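**Gumska's two-arm tabletop kit gets a monthly plan, and I got a look at it**

If you've been following the small-robot corner of things with me, you'll know I've been waiting for Gumska to do something about the price of its two-arm bench kit. Well, they finally did! Starting in July you can get the whole setup on a monthly plan for $372, with the arms, the grippers, the control box and the software all in one bill. Buying outright used to be the only choice, and that put it out of reach for most of the little shops and schools that write to me.

I called Cameron Tapsell, who handles sales for Gumska out of the Renness office, and he was pretty open about why they changed it. "People loved the demo and then went quiet when they saw the quote," he told me. The minimum term is six months, and after that you can send it back with 30 days' notice. Shipping both ways is on them (I asked twice, it really is).

So what do you get? Two arms, each with a flat black gripper, plus the new release of Darura, the software that runs them. The big change in this version is that you teach both arms together by guiding them through a job by hand, and Darura saves each run as you go. Thoa Hà, who leads the software side, suggests 800 recorded runs for a job with soft or floppy items and fewer for hard ones like cups and markers. That sounds like a lot, and it is a lot, but she says a two-person team can get through it in a couple of weeks without wearing anyone out.

Soft stuff is where I had my doubts. Bags and film have always been the place where kits like this fall down, and I've watched a competing Yook arm chase a sandwich bag across a bench for most of a morning. Gumska's answer is new finger pads, which come with the plan and cost extra if you already own the older kit. Demetrio Garrido runs a small craft-supply packing business and has been on the early program since spring. He's logged 472 runs so far and says the pads were the first upgrade he'd have paid for on his own. His one gripe is the setup guide, which he called "a fine guide for someone who already set it up." I've read it. He has a point.

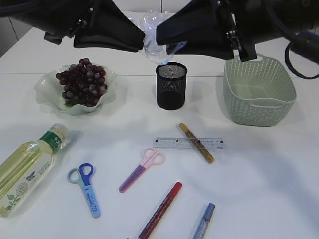

**Can you run the arms without an internet connection?**

Once the kit is activated, everything runs on the control box, so you only need to be online for updates and for sending logs to support.

A few loose ends. Support is by chat and phone until 6 p.m., and replacement pads ship in pairs. Current owners can move to the new Darura release free of charge, but they'll need the newer control box if they want to teach both arms at once. Gumska says it has nearly 1000 kits set aside for the plan, and Cameron wouldn't guess how long those will last. I've asked for a loaner so I can try the teaching mode on my own bench, and I'll post my notes when it gets here.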